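Media Ownership and the News
Handout 4: Who decides what gets printed
Instructor: Hülya Yazıcı

Terms for this unit

Concentration: the share of an audience held by the largest owners in a market. It can be measured by titles, by readers, or by ad income. The three measures often disagree, so a paper should state which one it uses.

Cross-ownership: one owner holding outlets of different types in the same market, such as a daily paper and a radio station.

Gatekeeping: the choice of which items run and which are dropped. Most of it happens at the desk, under time pressure, before an owner has seen anything.

Worked case: Vesville

The town had two daily papers until March, when Nutosis bought the second. Both titles were kept. The two newsrooms now share a copy desk and a wire contract. Dương coded 500 front-page items from before and after the sale and sorted them by source. Items that ran in both papers with the same wording rose to 33 percent of the total. Local court coverage fell in one paper and held steady in the other.

Note what the count does not show. Shared wording may come from the owner, from the wire, or from a smaller staff – the coding sheet has no column for cause. Brornunari makes the stronger claim, that the owner set the agenda, but relies on interviews with former staff only. Read the methods section before the findings.
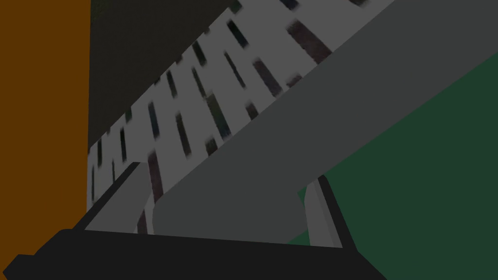 Fig. 1. Slotted white band and orange panel, computer rendering.

For the next session

Read Brornunari, chapter 2. Pick one story that ran in two outlets under the same owner and mark every sentence that differs. Bring both versions on paper. Written answers are due November 7, 2012.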